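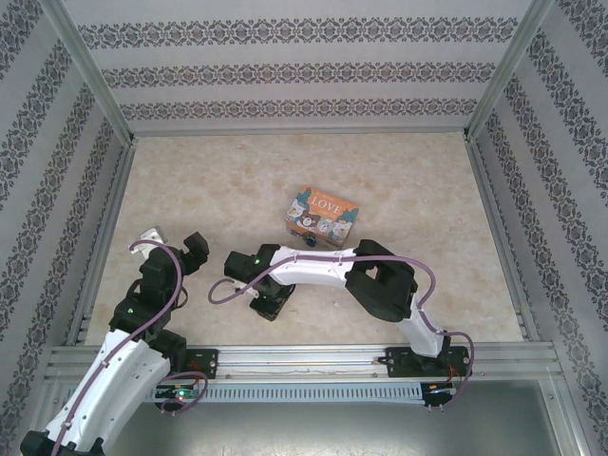

Ticket: Wallpaper panels lifting at the corners, pattern drifting out of line
Status: Open, waiting on customer
Product: Melurdale paste-the-wall paper, banded design
Room: Upstairs hallway and landing

First message from customer

Hello there, and thank you in advance for reading all of this, because I know I go on a bit. I hung your paper in my upstairs hallway in August and for the first couple of weeks I was over the moon with it. Then one evening I came up the stairs with the laundry and noticed that the seam beside the bathroom door had opened up. It was a tiny gap at first, maybe the thickness of a fingernail, and I pressed it back with my thumb and forgot it. Now there are three seams doing the same thing and the one in the inside corner has come away from about knee height down to the baseboard.

The other trouble is the pattern. The bands match beautifully by the window, but by the time they get to the far end of the landing they have dropped by nearly half an inch. I used a level on the first strip, I promise!

I used the Cukodard ready-mixed paste, the tub that the store had next to the paper. The walls were painted before, a satin finish, and I washed them down with sugar soap.

Reply from support

Thank you for such a thorough note, it saves us both a good deal of back and forth. I'm sorry the landing has turned on you after all that work. Hallways are awkward little rooms and you did well to get the window end matching.

A few things I'd love to know before we talk about replacement rolls:

Did you sand the satin paint, or only wash it?
Did you run one strip right around the inside corner, or cut it and start a fresh one?
Is there a radiator or heating vent near the seams that opened?
Are all the rolls from the same batch? The number is on the label, under the bar code.

In the meantime please don't pull on the loose piece. If it bothers you, a strip of low-tack tape will hold it, but take the tape off again at night and don't leave it on for days on end.

Customer

Only washed, I'm afraid. I did go round the corner in one piece – I thought a cut would show. There is a radiator, yes, directly under the worst of it, and we turned the heating on early this year. The labels all say 200 except one, which I can't read because I put my coffee on it.

Reply from support

Ah, the coffee. Please don't worry about that one. If the color looks the same in daylight I wouldn't lose any sleep over it.

I think we have two separate problems. Satin paint is slippery stuff and the paste has very little to grip, so the seams let go first, and the radiator hurries them along. The drifting pattern most likely started at the corner. Hardly any house has corners that are truly 90 degrees, and a full strip wrapped around one will lean a little. Every strip after it leans too.

Here is what I'd try on the seams. Turn the radiator off the day before. Lift the loose edge gently, dust behind it with a dry brush, and rub the paint lightly with fine sandpaper wherever you can reach without creasing the paper. Use the Omerović seam adhesive in the small tube. Close the seam with your fingers, wipe away any extra with a damp sponge, and leave it alone for 2 days with the heat off.

For the corner, the strip really wants to come off and be hung again in two pieces, with a fresh plumb line on the second wall. Let the first piece turn the corner by half an inch and lap the second over it. I know that sounds like a visible join, but in a corner the eye slides right past it.

Customer

Seams done last night, with some 40 minutes of muttering. So far they are flat. I haven't been brave enough for the corner. Would the Arier lining paper help if I did that whole wall over?

Reply from support

It would help, yes, and I'd sand the wall first all the same. Measure the height in three places before you order, and let me know how many strips you need. I'll keep the ticket open until I hear how the seams do once the radiator is back on.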